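Build the Gripper Before You Build the Arm

May 24, 2018

Most people who start a robot project at home start with the arm. I did too. I spent most of a winter on a six-jointed arm that could lift a soup can and put it down in a slightly different place every time. It is in a box now. I don't regret it, but I think I did things in the wrong order, and I see other people in our workshop doing the same.

My argument is simple. If you are building at home or in a shared shop, with your own money and a few free evenings a week, build the hand first. Hold it yourself. Use it for a month before you buy a single motor for an arm.

I work out of a shared shop in Loltstead. Members get a desk, a shelf, and time on the printers. The desk I use has a monitor and keyboard on it, and that is all the room a hand-held gripper needs. An arm wants a clear bench, something to bolt to, and a rule about who may stand where. I had to book the big bench for every arm session, and I gave up a lot of evenings because someone with a table saw project had it first. With the hand-held pair I can sit down after dinner, work for an hour, and put everything back on the shelf.
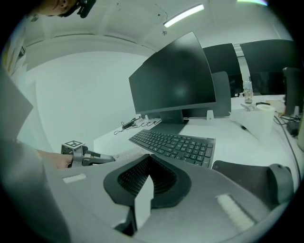

The money matters as well. My arm cost $2,447 by the time I stopped adding to it, and that leaves out the parts I burned up. The pair of grippers cost $964, including the prints I threw away and a second set of finger pads. The shop's arm people tell me that is a lot for something with no robot attached. I tell them the robot was never the part I was stuck on.

What I was stuck on was fingers. I had a rigid two-jaw claw on the arm, the kind that comes in every kit, and it dropped things. I blamed the motors, then the controller board, then my own code. When I finally took the claw off and worked it by hand, it dropped things in my hand too. Ten minutes of that would have saved me a good part of the winter. The soft fingers I use now went through 7 versions, and I could judge each one the same evening it came off the printer, just by picking up whatever was near.

Flat, stiff things taught me the most. A block is easy, because it has two sides that want to be squeezed. A card gives you very little to hold. If the fingers don't meet evenly, the card turns, and a turn that looks small at the fingers is large at the far corner. Version four could hold a block all day and would not keep a card straight. I had written in my notebook that version four was finished.

Dinesh Lobo, who has the shelf over mine, disagrees with all of this, and he has a fair case. His view is that a hand on the end of your own arm is flattered by you. Your wrist makes a hundred small corrections without asking. You feel the thing slip and you tilt to save it. Put the same gripper on a machine that can't feel anything and the success you were so pleased with goes away. He built his arm first, on a Skosteck base he bought used from a man in Vedgate, and he says the hard lessons all came from the arm.

I think he is right about the wrist. I have caught myself doing it. My answer is to make a rule and keep it - once the fingers close, I don't adjust. If the object slips, it slips, and I write it down. In March I did 60 pickups that way in one evening and the notes from it were more use to me than anything I got from the arm. It is dull work and my hand ached the next day. It still beat recalibrating a shoulder joint.

The other complaint I hear is that it isn't robotics. You are holding a tool, so where is the robot? I have some sympathy. Nobody's kids come over to watch a grown man pick up a card. When the arm moved, people across the shop stopped and looked, and I liked that. If you want the thing that moves by itself, and the moving is the fun for you, then go and build the arm and ignore me.

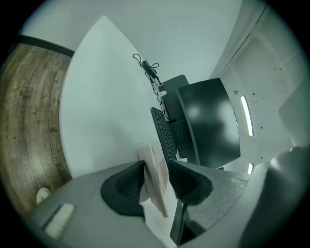
But a good many of us say we want a machine that does some useful chore, and for that the hand comes first. The arm only has to bring it to the right spot, and you can buy or copy a decent arm more easily each year. Fingers that suit your chore are something you will probably have to work out for yourself, because your chore is not the one the kit maker had in mind.

A few practical points for anyone who wants to try it. Print the housing in a light color so you can see cracks start. Keep it light in weight as well, since you will be holding it at the end of your forearm and you will feel every ounce after half an hour. Make the finger pads so they come off with one screw. Mine took three on the early versions, and I put off changes I knew I needed. Keep a paper log, with the date and the pad version at the top of each page. I used a Pillai notebook with a stiff cover because it stays open on the desk.

And make two if you can stand the cost. I held off on the second one for too long. Opening a bag or peeling a label off a sheet needs something to hold the other side, and I kept using my bare fingers for that, which told me nothing about what a pair of machine hands could do.

I will go back to the arm at some point. The base is sound and the wiring was never bad. The claw has gone in the parts bin, and whoever needs the two small servos is welcome to them.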